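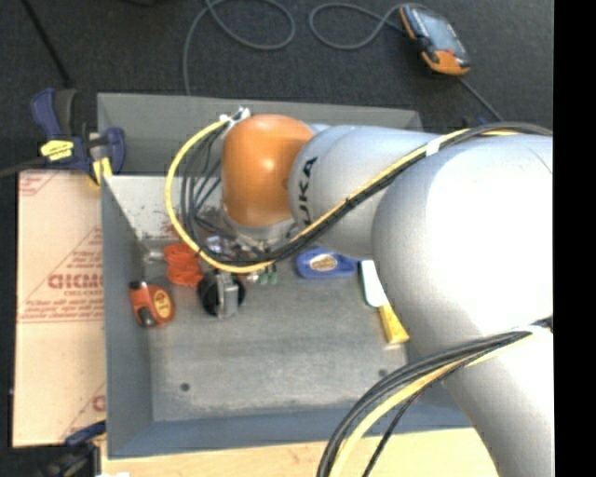 Hand tools and small hardware in an open metal bin

Subject: Re: [toolshare] Sorting the drawers before November

Hi all,

Replying to the list so everyone has the same answer. The earlier message is quoted in pieces below, with my comments under each.

> I went through the Gestside room after the last open evening and I
> think we should stop keeping hand tools in mixed bins. People borrow
> the wrong size and bring it back to a different place. Could we move
> to one drawer per type?

Yes, for the wrenches and screwdrivers. I would leave the pliers alone for now. They get borrowed in handfuls and a drawer will be a mess again by the second week. A shallow open tray on the bench works better for those, and people can see what's in it without asking.

For the wrenches, please keep metric and inch apart. I know the old cabinet has them together by length, and I know a few people like it that way, but most of the complaints I get are about a 13 mm that was really a half inch. Two drawers, two colors of tape on the handles. Blue for metric, red for inch. There is tape on the shelf under the window.

> The catalog still shows 739 items. I don't believe that number.

Neither do I. The catalog was carried over from the Vemport group when they closed, and their list had each socket entered on its own line. Our newer entries treat a socket set as one item. So the total mixes the two ways of counting and doesn't tell you much. My suggestion is one line per thing that gets borrowed. If a set goes out as a set, it is one item. Loose sockets that don't belong to any set can go in the free box by the door.

Please don't delete old lines while you work. Mark them "merged" and put the new item number in the notes field. Loans that are still open point at the old numbers, and if the line is gone the reminder email goes out blank. That happened last spring with the clamps and it took me a whole evening to match them up again.

> What about the rusty ones? There is a whole crate from the Kalinowski
> garage that was never cleaned.

I took part of that crate home. Light rust comes off with white vinegar overnight, then a stiff brush, then baking soda and water, then dry them right away and wipe with oil. Don't leave anything with chrome on it in the vinegar for more than an hour or two, it lifts the plating. Files can go in the same way but skip the brush and use a file card. Anything with deep pits in the jaws should go to scrap. It will slip, and somebody will skin their knuckles.

The wooden handles need linseed oil, two thin coats. Spread the rags flat outside to dry afterward. Do not ball them up and drop them in the trash can in the room. They can catch fire without any help.

> Do we have money for proper drawer cabinets?

There is 600 in the equipment line. A used Nimov cabinet with ten drawers came up for 65 a while back and I passed on it, which I now regret. If another one turns up near that price, buy it and send me the receipt. Check that the drawer slides lock when fully open - the older ones don't, and a full drawer of wrenches is heavy enough to land on your foot. I'd like to keep the rest for replacement drill batteries before winter, so please no new cabinets.

> Last thing, labels. Printed or handwritten?

Printed for the drawer fronts, handwritten for anything in a tray. The label printer is in the top of the filing cabinet and needs a new cartridge, black on white, 12 mm. Put the size range on the label as well as the type. "Combination wrenches, 8 to 19 mm" saves opening three drawers.

I can be at the room from 6:30 in the evening most of this month. If you want to start earlier, the key box code is unchanged. Bring gloves for the crate, and a flat box if you have one, we are short of those.

One unrelated item: the tall stepladder is overdue. If it's in your garage, please bring it back, there are two people waiting for it.

--
toolshare list
To leave the list, reply with "unsubscribe" in the subject line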